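ハンドグリッパー自作スレッド、続きです。前回のスレッドは5月で止まってました、ごめんなさい!
今日はお皿の回。 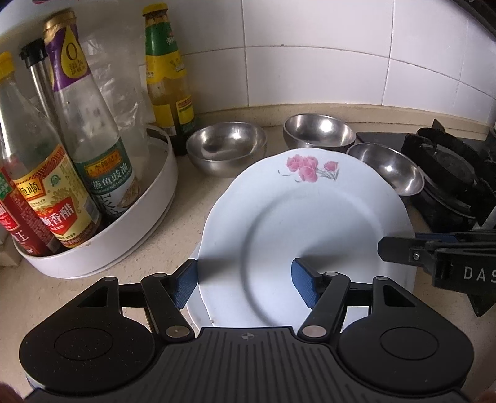 花柄のお皿 vs 青い指パッド。奥の香醋は出演料なし

2/
はじめましての方もいるので一応。手で持って使う平行リンクっぽいグリッパーを、家の台所と共同工房を行ったり来たりしながら組んでます。工房の名前はPlirnico。うちから自転車で行けるのがいちばんの長所(あと冷房)。

3/
機体の呼び名はRomeo。最初の試作がどうしても指が開かなくて、抱きついたまま離れなかったのでこの名前になりました。今の世代はちゃんと離します。離しすぎるくらい離します。

4/
で、お皿。これがほんとに難しい!
マグカップは取っ手をつまめばいいし、ボトルは胴をはさめばいい。でも平置きの皿って、縁の下に指を入れるすきまがほとんどないんですよね。下側の指が入らないと話が始まらない。

5/
今やってるのは、手前の縁に片方の指を押し当てて、もう片方を皿の内側にかぶせる形。縁を上下ではさむイメージです。
縁がゆるく波打ってるタイプの皿だと、当てる場所が数ミリずれるだけで感触が変わる。山のところに当てるか谷に当てるか、毎回ちょっと悩む。

6/
指先の青いパッドは表面にでこぼこを付けてあります。つるつるのまま作った版は、釉薬のかかった陶器にまるで歯が立たなかった……。
いまの版は型から起こし直したもので、ファイル名がpad_201。なぜ201なのかは昔の自分に聞いてください。

7/
「パッドもっと柔らかくしたら?」とよく言われるんですが、柔らかくすると今度は指先がめくれます。皿の縁みたいな細いところに力が集まると、端からぺろんと。
でこぼこの向きを90度変えた版も刷ってあるので、次はそっちを試すつもり。

8/
関節のピンの話もしておきたい。
銀色の丸いやつです。最初は普通のネジで済ませてたんだけど、開閉を繰り返すうちに緩んで、指が左右でずれてくる。ピンに替えてからはガタがだいぶ減りました。もっと早く替えればよかった、本当に。

9/
指の後ろの三角穴のブラケットは、軽くしたくて抜いた部分と、指を突っ込んで配線を逃がしたかった部分が半々。
抜きすぎて一回ぱっきり割れてます。角にRを付けたら落ち着いた。三角の角は丸めよう。これは壁に貼っておきたい。

10/
重さは、わたしの台所のはかりで411グラム。
目標は200グラム台だったんですけど、もう見なかったことにしてます。片手で持って一時間やると手首にくるので、次の世代ではまじめに削ります。

11/
工房でいつも隣の机にいるHalldóra Ásgeirsdóttirさんに見せたら「それ、皿を持つ前に手首を休ませる台を作ったら?」と言われまして。
悔しいけど正しい。肘を置くだけでも指先のぶれが全然違いました。

12/
家でやる理由は単純で、工房の作業台だと条件がきれいすぎるんです。
台所だと、まだら模様の天板に白い皿、ステンレスのボウル、つやつやのタイル、調味料の瓶。光るものだらけ。こういうところで扱えないと、作った意味がない気がして。

13/
調味料の回転台は次の標的。
酢の瓶と蒸魚豉油の瓶では太さも肩の形も違うので、つかむ高さを決めるだけで半日遊べそう。中身が入ったままやる勇気はまだないです。水を入れた空き瓶から始めます。

14/
お皿チャレンジ、自分用の手順メモ。
・皿は台の端から離して置く
・まず手前の縁に片方を当てる
・もう片方は上から、ゆっくり
・閉じる前に一呼吸
・持ち上げるのは指一本分まで
・下にふきん

15/
ふきんは後から足しました。察してください。

16/
部品代も聞かれたので。今回パッドまわりで買い足したのはピンとワッシャーと樹脂少々で、レシートの合計が1819円。工房の利用料は別です。樹脂はまだ半分残ってるから、あと何版かはいけるはず。

17/
図面を公開してほしいという声、ありがとうございます!Laurențiu Comanさんからも丁寧なメッセージをもらいました。
指と三角ブラケットは出せます。本体の大きい丸いハウジングのあたりは寸法がまだ毎週変わってるので、もう少し待ってください。いま出すと絶対にはまらない。

18/
あと、ハウジングの丸い凹みは何のためかという質問。半分は見た目です。半分は、そこを親指で押さえると組み立てのとき楽だから。順番としては見た目が先でした。

19/
次にやること
パッドの溝の向きを変えた版で同じ皿をもう一回。そのあと深めの鉢。ボウルは軽くてすぐ逃げるので後回し。
平皿のうまいつかみ方を知ってる人、リプで教えてください。縁が薄い皿の話だと特にうれしいです。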